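Stop Calling It Operator Error

By Lindsay Merrick

In April a gripper at the Clalten workshop closed on a trainee's thumb. The injury was minor, a bruise and a split nail. The incident report ran to two pages and ended with the words "operator error." I think that finding was wrong, and I think we reach for it far too often.

The trainee had her free hand near the fingers when they closed. That much is true. It is also true that the Kaufmann trigger on that unit had been sticking for weeks. The log had more than 861 sessions on it and the return spring had never been replaced. Two people had written "slow release" in the notes column. The unit stayed in service because it still passed the morning check, and the morning check only asks whether the fingers open and close. It doesn't ask how long they take.

A hand tool gets less attention than a robot arm. The arms at Clestik sit behind a light curtain and have a stop button on each side. The hand-held grippers go on a shelf. People assume that if a person is holding the thing, the person is in control of it. With a sticking trigger that is only partly so.

The work doesn't look dangerous, and I understand why managers relax about it. Much of it is picking up toys and household items on a table. 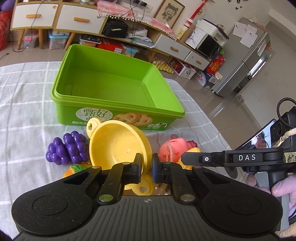

A hand-held gripper with its fingers open around a yellow toy pot.

The fix I'd ask for is small. Time the release at the start of every shift and write down the number. Pull any unit that gets a note about its trigger, and don't put it back until someone has opened it up. Set a replacement interval for springs and stick to it. Lelline already sells the part and it takes a few minutes to fit.

None of this excuses careless hands. I'd still tell a trainee to keep her thumb clear. But she was told that, and she was also handed a tool with a known fault, and only the first of those made it into the report. The report should be reopened and the second one added.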